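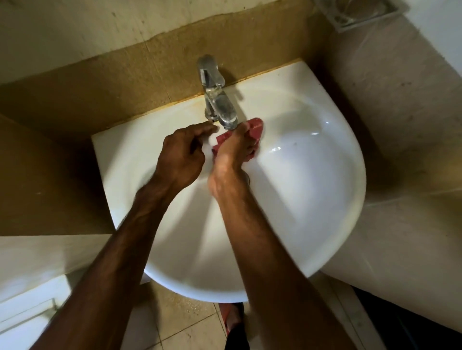
Wiping down the vacuum cups on a pick cell: what do you use?

2023-12-08, posted by ochre_lane in Cell Upkeep
Reading time: 3 minutes

ochre_lane
I look after the Laizer palletizing cell on our night line, the one that stacks the 200 size cartons. Every shift I wipe the suction cups and the light curtain lenses with a cotton cloth, then wash the cloth by hand at the sink with plain white soap and hang it up for the next night. Been doing it like that since June and I was pretty happy with myself. Then last week I started getting vacuum faults on the two left cups, always in the first hour. I swapped the cups, same thing. Is it the cloth? The soap? Something else entirely? I'm kind of out of ideas here.

gantrymoth
Soap film, I'd bet lunch on it. Bar soap never rinses all the way out of cotton, especially if you rub it straight into the fabric. Then you smear what's left on the lip of the cup and it won't seal on a glossy carton. We went to lint-free wipes on our cell and I haven't seen a seal fault since.

pell_47
Disagree with the moth. If it was film you'd get it on all the cups, and he says two. Left side, first hour, goes away when things warm up? I'd be looking at the hose or the little inline filter for that zone. When did you last open the filter bowl?

ochre_lane
Um. There's a filter bowl?

pell_47
There it is, lol. Follow the blue hose back from the gripper plate to the manifold. Clear bowl, quarter turn. Lock out the cell and dump the air first please, I've had one of those pop off in my hand and it stings.

gantrymoth
OK fine, check the filter, but I'm still not letting the soap off the hook. Try one night with a brand new cloth and just water. Costs you nothing!

tinsnip_ro
Jumping in with a different gripe: please don't use the same cloth on the cups and the light curtain. We did that at the Trelgate plant and the lens got hazy enough to trip the curtain 100 times in a weekend. Separate cloths, separate colors. Red for the gripper, yellow for optics. Hand washing is fine by me if you rinse until the water runs clear and then rinse again.

gantrymoth
Hand washing is NOT fine, you have no idea what's left in there. A box of 225 wipes lasts us most of a quarter.

tinsnip_ro
And then you throw out 225 wipes. I've been washing mine for years with no faults, so we'll have to disagree on that one.

ochre_lane
Update! Locked out, opened the bowl, and the element on the left zone was gray and packed with cardboard dust. The right one was dirty too but you could still see white. New elements in both, and I ran 533 cartons tonight with zero vacuum faults. I used a fresh cloth too (sorry, I know, two changes at once), so the moth gets to keep arguing.

gantrymoth
And I will.

pell_47
Nice. Write the date on the bowl with a paint pen and look at it monthly. Your manual probably has an interval buried in the back somewhere, ours did.

ochre_lane
Will do. Yellow cloths for the curtain are on order.

Recent in Cell Upkeep
Mimora gripper plate, stripped thread on the corner bolt
Re-teaching home position after a crash
Wiltley conveyor sensor keeps double counting
Grease gun recommendations for axis 2
Cable dress pack rubbing on the fence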